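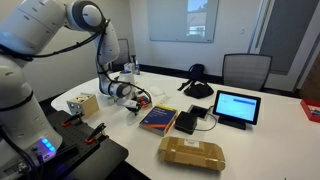 Photo: Bhupendra Tiwari

So I finally got myself to the Hinau open day! I'd been meaning to go for ages (I missed the last one with a cold, still bitter), and I went for one reason, the gripper corner. We're choosing between 2 models at work, the Tusta and the Rato, and a spec sheet only gets you so far.

Tonantzin Ventura runs that corner and she's wonderful, she just lets you have a go. The arm sits on a black breadboard plate with red-handled clamps on it, and the table is covered in ordinary stuff: a wooden shape-sorter cube, a fat paperback, a taped-up cardboard box. I started with the Tusta and the cube, which was easy enough. The book was another story. Coming straight down on the spine worked for me, coming in from the side just pushed it along, and I must have tried it 11 times before Tonantzin took pity on me and showed me how to drop the closing speed.
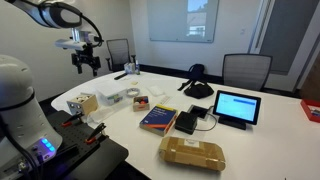

After lunch we swapped to the Rato, and I liked it more than I expected to. It's quieter, and it did much better on the cloth (pinch, lift, done!). But the cable kept bugging me on the big wrist turns, and the Mittal controller they had it on wants you to confirm every single change, argh. Tonantzin says there's a setting for that in the newer version.

She'd logged 103 grasps by mid-afternoon, visitors included, and promised to email me the sheet. I'm leaning Rato for soft things and Tusta for boxes, so now I get to go tell my boss we want both. Parking was free, by the way, but bring a sandwich, the line for coffee was terrible.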